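Quiénes somos

Tiempo de lectura: 2 minutos

Andomer es una tienda de barrio con almacén propio. Vendemos bebidas, zumos, conservas, artículos de papelería y pequeños regalos, y preparamos pedidos para oficinas y comunidades de vecinos de la zona. Empezamos con un local de 5 metros de fachada y un mostrador heredado del negocio anterior, que todavía usamos para envolver.

Hoy trabajamos con 557 referencias. La mayoría cabe en la tienda y el resto se guarda en la trastienda, en estanterías iguales a las de la zona de venta. Las compramos blancas porque se limpian bien y se nota enseguida cuándo falta producto. Las baldas se revisan por la mañana, antes de abrir, y otra vez al cerrar.

No separamos del todo la alimentación y el regalo. Un cartón de zumo puede compartir balda con un peluche, y muchos clientes se llevan las dos cosas en la misma bolsa.
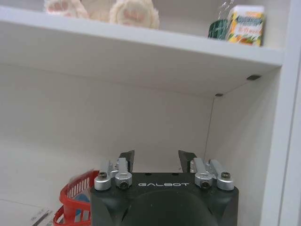 Esta forma de colocar viene de los primeros pedidos de cumpleaños, cuando nos pedían la merienda y el detalle para los niños en una sola entrega. Seguimos haciéndolo así. Los huecos de abajo los dejamos para lo que pesa o abulta más, y lo pequeño va arriba, cerca del borde, para que se pueda coger sin mover lo demás.

Los pedidos se preparan a mano. Quien recoge los artículos de la estantería no es quien cierra la caja – así se revisa todo dos veces. En abril ampliamos el reparto y ahora llegamos también a Murkville. Para las cajas grandes colaboramos con Haberkorn, que nos guarda el material de embalaje, y los expositores de madera de la entrada son de Wirnivwood.

El pedido mínimo para oficinas es de 450 unidades al trimestre, que pueden ser de productos distintos. Para particulares no hay mínimo. Si busca algo que no tenemos en tienda, pregunte en el mostrador y le diremos si podemos pedirlo y cuánto tardaría en llegar.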